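Ticket 754: left arm drops out during cup placing
Product: Pleneo two-arm cell, Lisau controller
Opened by: Surachet Chantharasri
Status: open, waiting on support

Hi all, me again! The left arm is still throwing a torque fault on the cup job, and I'm running out of ideas. It gets to the dish rack fine, starts lowering, and then the controller kills both arms with code 27 (the Lisau manual just says "joint load, see supplier", thanks a lot).

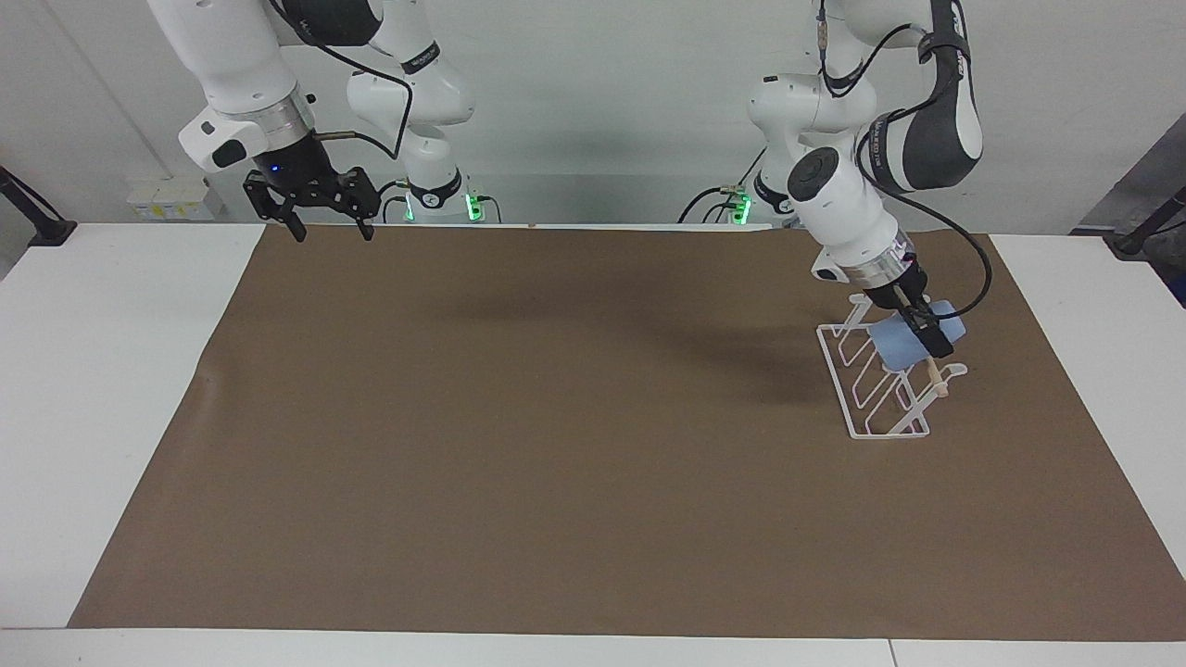
I've already swapped the wrist cable and redone the payload settings, and I let the thing sit for almost 60 minutes before a cold restart. Same code. Dropping the speed to 32 percent helps a bit, but then it'll fault on the way back up instead. Last night I went through the Hemmin gripper settings too and put the force back to default, no change there either.

The right arm has never faulted, so I've been running the pickup half by itself to get clean logs.

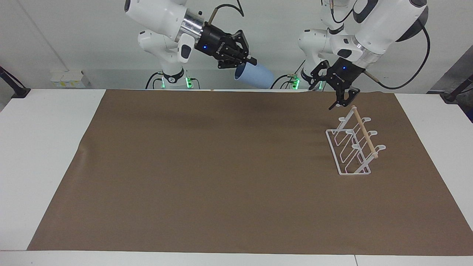
Right gripper holding the cup, left gripper open over the rack.

My guess is the left arm's idea of where the rack sits is off by a hair and it's pushing down into the wire. Arport support told me in January to redo the hand-eye calibration, which I did (twice!), and the numbers looked good both times. 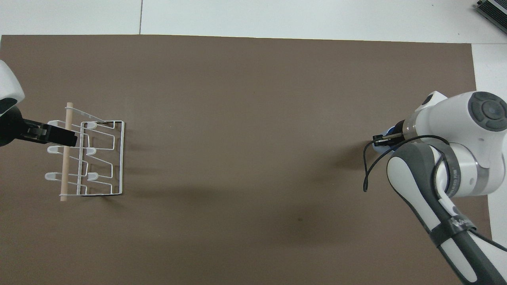
Page 2 of 3

Update, 4:40 pm: tried it with the contact check turned off and no cup, and got code 27 anyway. So now I'm leaning toward the elbow joint. Can someone tell me how to pull the raw torque log off the Lisau box? The export button is grayed out for my login.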